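Week 3 handout: How a branch campus gets its own budget

Most branch campuses start as a set of evening classes in borrowed rooms. The parent university pays the staff, sets the timetable and keeps the fees. Separate funding usually comes later, once enrolment is steady.

Our case is the Clositz site. It opened with 90 part-time students and reached 794 before it was given control of its own spending. Until then, any purchase over £700 went to the main campus for approval.

Terms to know: parent institution, delegated budget, shared services, separate accreditation.

Reading: Tripathi report, chapters on governance and fees. Skip the appendix on car parking.

For the seminar, write one side on who should appoint the head of a branch campus. Bring it on paper. The October deadline for the long essay has not changed, and the essay carries 15 credits.
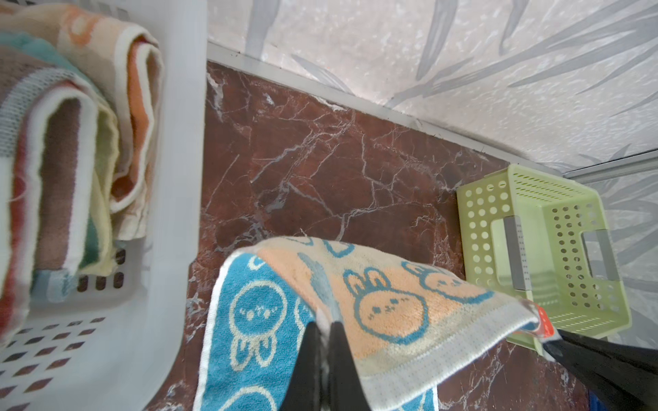
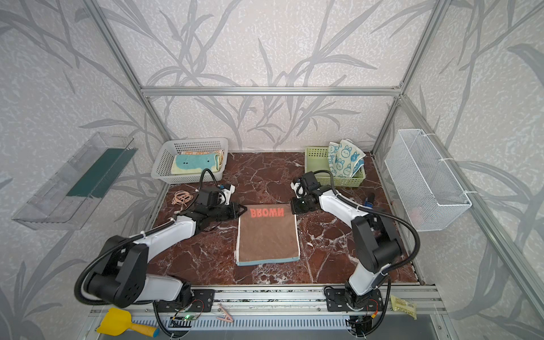
Both pictures: towel work, Prondeck.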